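Carrying poles or not on the Nadar ridge loop?

trailmutt
Doing the Nadar ridge loop with my brother in October, two days with a night at the Homimon hut. Total climb is 896 meters. Do we need poles, and is day one too long if we start at 9 a.m.?

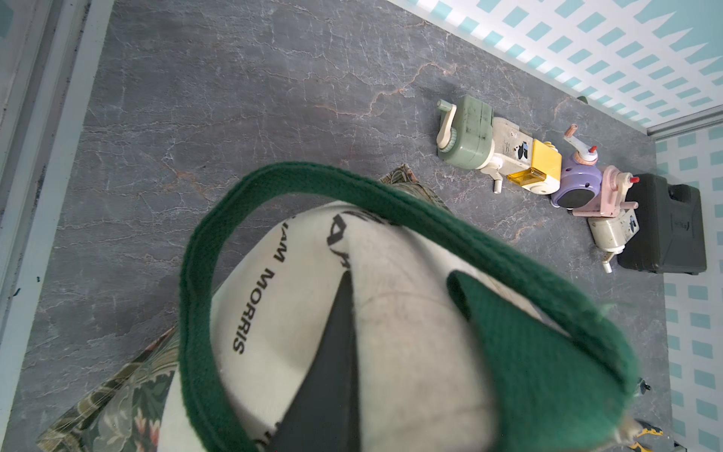
My pack is at 82 percent full before food, so I'd like to leave something behind. The poles are the first thing I'd drop.

Murali Rai
Keep the poles. The descent to Darnon is loose gravel for about 1,000 feet. I went down it without them once and my knees hurt for a week. 9 is fine for a start.

sockliner
Disagree on both. The gravel section was rebuilt with steps, and poles get in the way on the ladder before the hut. I'd start at 7. The hut stops serving dinner early on Sunday.

Murali Rai
The steps only cover the top part. Below the stream it's the same as before.

trailmutt
We're arriving on a Sunday, so 7 it is. Is there water between the trailhead and the hut?

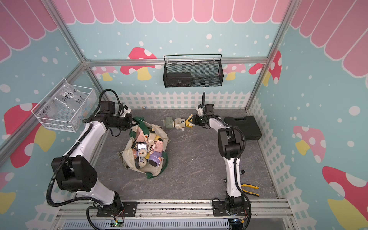

sockliner
One spring, past the Trendau turnoff, and it can be dry by fall. Carry 2 liters each from the start. Watch for the turnoff itself, the sign is small and faces the wrong way. The mushrooms in the woods there do not look like the red ones with white spots on those walls, most are plain brown, and I wouldn't pick any of them.

Murali Rai
Agree on the water. Still think he should take the poles.

trailmutt
One pair between us then. We can swap on the way down.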